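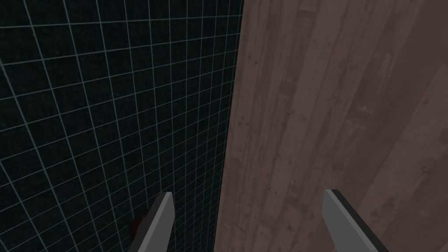
Dark grid on the left, wood on the right.

1/ ok so the scooter is finally on its wheels again. Bronley frame, 200 motor, 245 on the clock since the rebuild. thread, typing fast, lunch break

2/ Bought it in April as a rolling frame plus two crates. One crate was the wrong model. Seller swore blind it was complete – it was not complete

3/ Despina Gavrilă did the paint. Took the side panels to Selville and came back with a cream I didn't ask for. Love it. Not telling her

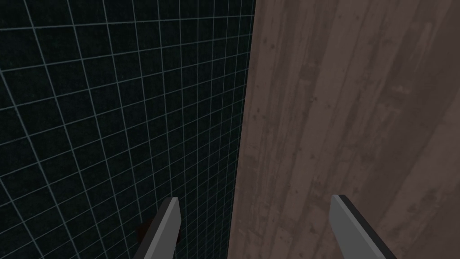

4/ Wiring next. Old loom was toast so I made one up from scratch, 2 evenings, burnt thumb. Colors for the panels went back and forth forever, at one point I wanted the whole thing near black with thin pale blue-gray lines in a grid like that wall on the left up there. Despina said no. Fair enuogh

5/ Carb jetting: started way too rich, fouled a plug outside the bakery. Went down a size, then another. Pulls clean to 40 now, havent pushed it past that 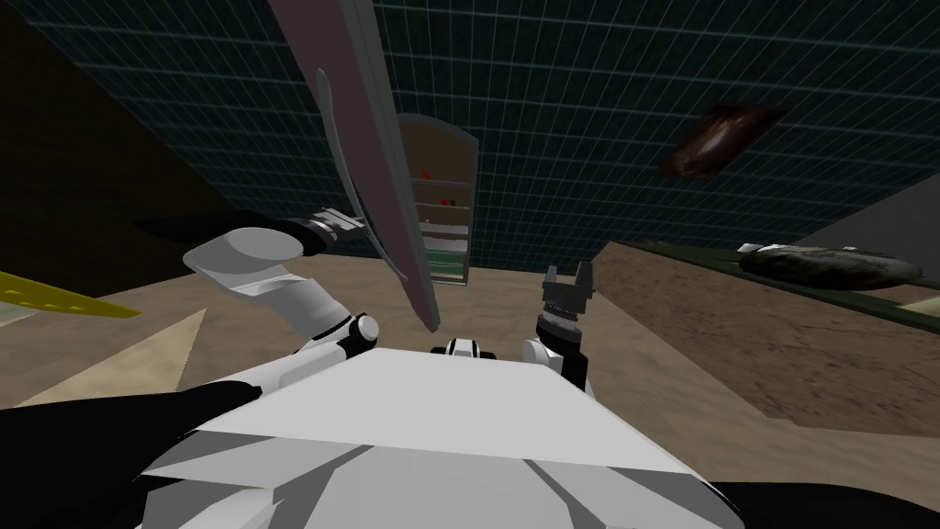
6/ STUFF STILL TO DO
rear brake cable, drags a bit
speedo needle bounces like mad
seat – Hildegard Grube is recovering it, black, plain piping
find the other crate's owner??

7/ Anyone got a spare left hand lever for one of these? Bent mine getting it off the van. Will pay postage

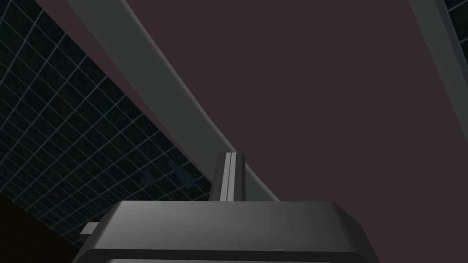
Gray finger, maroon behind.

8/ First proper rideout is the coast run if the brake's sorted. If not I'm in the van with the sandwiches again. Back to work, will post the seat when its done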